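Drawer task, pre-run software checks – my working copy with comments
Last tidied up: 18 March 2020
Rig: Brernov arm, Vomgate planner, Sadeghi perception build 807

I've kept the ticks and the grumbles together this time, as splitting them into two files meant I only ever read one. Go down it in order before the first run of the session, and again if anybody has restarted the planner.

1. Perception node up, both camera streams live
OK. Wrist and head streams came up first go. The node still prints that scary red line about a missing parameter file and then loads it anyway. Ignore it – I've looked, and it's only the default path being tried first.

2. Drawer state estimate agrees with what you can see
OK, with a comment. Bring up the wrist view next to the state panel and read one against the other. With the drawer fully out and nothing in it, you want "open, empty" and no wobbling between labels. The stains on the drawer bottom used to come back as small flat objects, so watch the object list as well as the headline label. The charger cable on the top stands up in a tall loop, and it should be in the obstacle map as a keep-out shape. If it isn't, stop and rerun the segmentation. 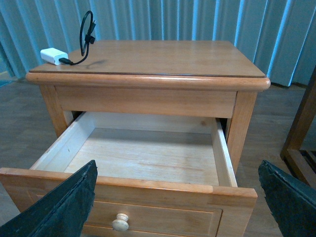
3. Control loop timing
OK. Set to 60 Hz in the launch file. Please check the running value and not the file! I lost most of a morning in March to an override I'd left in my own shell.

4. Planner collision model
Needs attention. The Vomgate model has the cabinet as a plain box with a square edge, and the real top has a thick rounded lip that comes out past that. I've padded the box by 12 mm at the front as a stopgap. Approach paths now look sensible, if a bit timid, but I'd like a proper mesh in there before we try anything quicker.

5. Arm cables in the self-collision check
Fail, sort of. The planner knows about the links and the gripper and has no idea the cables exist. They hang in loops below the joint, right in front of the lower drawer, so any plan that drops the elbow needs looking at by eye in the preview. I've marked this one as "run allowed, upper drawer only" until we've got something better.
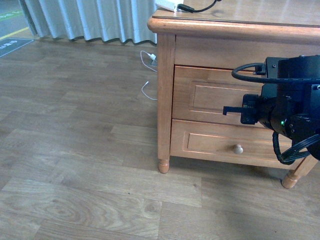 Hastent asked whether we couldn't just model the cables as one fat capsule and be done with it, and said the same trick had worked well enough on their own planner, though it did throw away a good few valid plans along the way.

I like that, and I'd happily lose a few plans. I'll try it on a branch first. The capsule would have to move with the joint, and the attached-object code is a bit flaky when you reload a scene (ask me how I know).

6. Handle detection
OK, just. Knob confidence on the upper drawer came out at 76 per cent from the head camera, and the arm itself is the trouble, as it gets in front of the knob during the approach. So: take the knob pose before the arm moves in, freeze it, and only let the wrist camera nudge it after that. The checkbox is called "latch target" and it's off by default, which I keep meaning to change.

Also check that it has picked the right knob. Both drawers have one and they look the same to the detector. The overlay should sit on the upper one, level with the gripper.

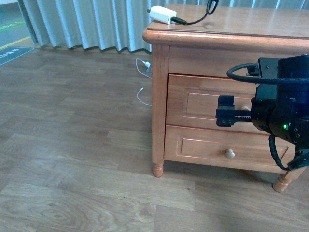 Manipulation Software Group – Bench Checks and Procedures

7. Gripper zero and travel limits
OK. Run the homing script, then read back the open and closed positions. If the two numbers come back the same, the homing has timed out without telling you. Run it again.

8. Force limit on the pull
OK. Limit is loaded from the task file. Have a quick look that it's the drawer task file and not the door one, they're next to each other in the menu and the names are far too alike.

9. Stop button reaches the planner as well as the arm
OK. Press it, then check the planner log says "goal cancelled". Before the last update the arm stopped and the planner carried on cheerfully queuing up moves, so don't skip this even if you're in a hurry.

10. Logging
Disk space fine, clocks in sync. Log names still have spaces in them, which breaks the replay tool. On my list.

Open items: mesh for the cabinet top (4), cable capsule (5), "latch target" on by default (6), log names (10).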